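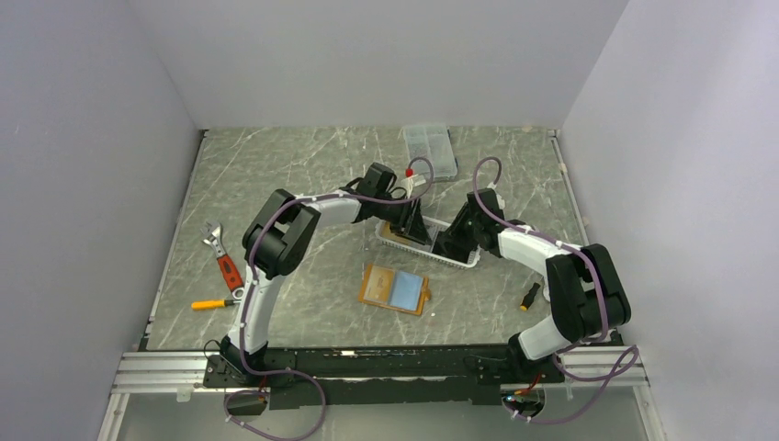 Machines will be ready to tidy a workbench well before they are ready to be left alone with one, Ottilie Plattner told a public meeting on shop-floor automation held in Rarnberg on September 22, 2021. She asked those present to judge the equipment by the dullest part of the job, the putting away, and to pay less attention to speed.

The meeting was called by Hanrahan, the repair and assembly firm, to present the first results of a study into whether robot arms can take over small chores at the end of a shift. The chores under review are sorting hand tools, moving small parts into trays and clearing packaging from work surfaces. A second group of tasks, drawn from the home, covers dish racks, laundry and kitchen drawers.

According to the summary given to attendees, the study has recorded 2,829 attempts to date. Of these, 1,111 were completed without a person stepping in. The remainder ended in a dropped item, a wrong placement or a stop ordered by the operator. The firm did not give separate figures for shop and household tasks, and said that a breakdown would be included in the full report.

Leonie Pearce, who presented the summary, said results depended heavily on the objects chosen. Hard items with a thick handle were picked up most reliably. Flat cards and thin sheets were far more difficult, as a gripper has little to close on when an object lies flush with the surface. Clear plastic also caused trouble, and lids were a frequent cause of stopped attempts.

"A person clearing a bench does not think about the edge of a card," Pearce said. "They slide it to the side of the table and take hold of it. Two arms can be taught to do the same, but it has to be taught, and then it has to be taught again for a different card."

She added that the use of two arms brought a clear benefit where one item had to be steadied while another was moved. It also brought a new kind of failure. When both arms are needed over the same tray, each must leave room for the other, and the time saved by the second arm can be lost in waiting.

The average time to clear a set of nine items was around 20 minutes. Staff doing the same work by hand were not timed, a point raised from the floor. Pearce agreed that the comparison would be useful and said it would be made in the next stage.

Anwara Sultana, speaking for employees at the Clotum plant, asked whether the work would lead to fewer hours for evening staff. Hanrahan replied that no change to staffing is planned on the basis of the study. Sultana requested that the statement be placed in writing, and the firm agreed to do so.

Questions on household use were taken by Catrin Prydderch of Trendik, which is supporting that part of the study. She said that a kitchen or a hallway is in many ways a harder setting than a shop floor. Tools tend to have an assigned place, while the contents of a home move from one day to the next — and people disagree about where they belong. She declined to say when a machine for general tidying might be offered for sale.

Laundry was described as the weakest area. The study team has suspended its folding tasks and will continue only with the transfer of clothes from one container to another.

The next stage will use a wider range of tools and will include items placed partly on top of one another. Tests are to run until December, after which the full report will be made available to employees at both sites. Written comments may be sent to Linnea Magnusson at the Hanrahan office in Rarnberg.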